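Visit to the Foley linen mill, February

Fourteen of us went through the old Foley mill this month on the morning tour, which starts at 10 and costs $7. Parking is behind the dye house, not on the street.

Asmaa Farouk took our group. She began in the carding room, where it is loud enough that you get earplugs at the door, then moved on to the looms. The mill has 28 of them and runs most days on half. The oldest was built for sailcloth and now does tea towels in grey and navy. Colour changes take a full shift, so they plan them a month ahead.

The finishing room was the best part for me. Cloth is washed, pressed and checked by eye under a long window, and flaws are marked with a bit of red thread. Seconds go to the shop at the gate.

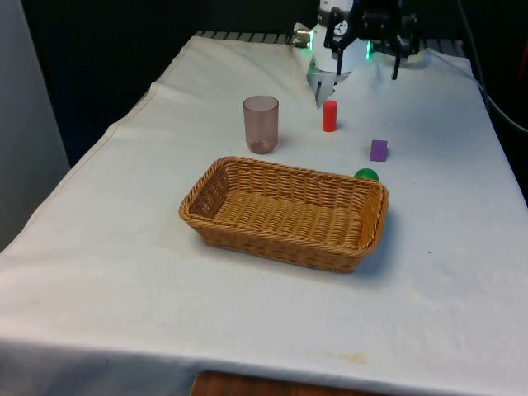

Prices in the shop are fair. A plain white tablecloth was $82 and napkins were sold singly. I bought two tea towels and asked about hemming — they will do it while you wait if the line is short. Dymphna Carroll wanted curtain fabric and was told to come back in spring.

The tearoom closes at 2, so eat first.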